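Senior Project Controls Consultant
Davorow Project Advisory -- Program Assurance Practice

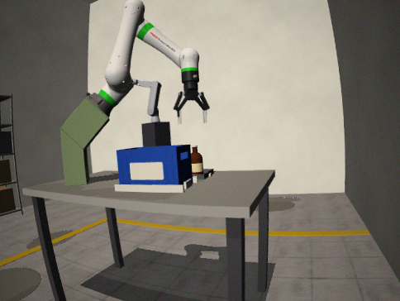 Davorow invites applications for the position of Senior Project Controls Consultant. The appointment is full time, with a planned start in September. Applications will be reviewed as they are received, and the position may be filled before the posting is withdrawn.

Posted: July 21, 2020
Reference: PA-102
Reports to: Birger Tveit, Director of Program Assurance

About the practice

The Program Assurance Practice provides independent planning, cost and schedule review to clients running capital and systems programs. It has 37 consultants in two offices, Kustora and Erkis. Engagements last from six weeks to two years. The successful candidate will be based in Kustora and will be assigned first to the Zerouali program, a multi-site records and billing replacement now entering its second phase.

Duties

The consultant will set up and maintain the integrated master schedule for assigned programs and will issue a monthly variance report to the client sponsor.
Review contractor schedules and change requests, and prepare written recommendations for the client's change board.
Maintain the risk and issue registers. The Zerouali register currently holds 251 open items, and an early task will be to consolidate duplicates and confirm an owner for each.
Lead stage reviews with client staff and record the decisions taken.
Supervise one or two junior analysts and review their work before release.
Assist with proposals when requested by the Director.

Required qualifications

A bachelor's degree in business, engineering, construction management or a related field.
Seven years of experience in project controls or project management, at least three of them in a client-facing role.
Working knowledge of critical path scheduling, earned value reporting and quantitative risk analysis.
The ability to write plainly for readers who are not schedulers.

A current professional certification in project management or scheduling is preferred. Candidates without one will be expected to obtain it within the first eighteen months; Davorow pays the examination fee.

Terms

Salary will be set according to experience. Benefits include medical and dental coverage, a retirement plan with employer match, and 300 dollars per quarter toward professional dues and training. Travel to client sites is expected, normally no more than six nights a month. First-round interviews will be held by video.

How to apply

Please submit a resume, a cover letter of no more than two pages, and one writing sample -- a variance report or review memorandum is suitable, with client names removed. Quote the reference number on all documents. Materials should be sent through the Careers page, addressed to Birger Tveit. References will be contacted only for finalists, and only with the candidate's consent.

Davorow is an equal opportunity employer. Applicants who require an accommodation during the selection process should indicate this on the application form.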